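This site uses cookies to remember your login and your reading place. OK / Settings

Thread started in August by pluvia_porch

pluvia_porch
Hello all! We moved to Bedum this spring and inherited a rain barrel, a downspout that goes nowhere in particular, and a side yard that turns to soup every time it storms. I'd love to water the tomatoes from the barrel (I was raised by people who saved bathwater, so it's in the blood), but my neighbor tells me barrels are a waste of time and I should just bury a drain. Is she right?

usard_gardens
Welcome! I'm afraid I'm with your neighbor. A 100 gallon barrel fills up in one good storm and then you have the same soup you had before. Bury the drain, run it out to the street side if your town allows it, and enjoy your weekends.

mossyknees
Oh, I have to stick up for barrels here. I've had two of them for 16 years and my beans have hardly touched the hose in all that time. Yes, they overflow, but you put a hose on the overflow and send it over to a thirsty shrub, and everybody's happy.

usard_gardens
That works on sandy ground, mossy. She said soup, and soup sounds like clay to me.

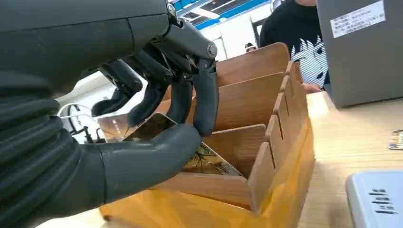
pluvia_porch
It is clay, the gray sticky kind that pulls your boots off! Could I do both, though? Barrel first, and the overflow going into the drain?

mossyknees
You could, and I'd say that's the nicest setup of all. Put a screen on top for the mosquitoes, and set the barrel up on blocks so a watering can fits under the tap.

usard_gardens
Fine, I can live with both. Level the blocks before you fill it, please, a full barrel is a terribly heavy thing to straighten.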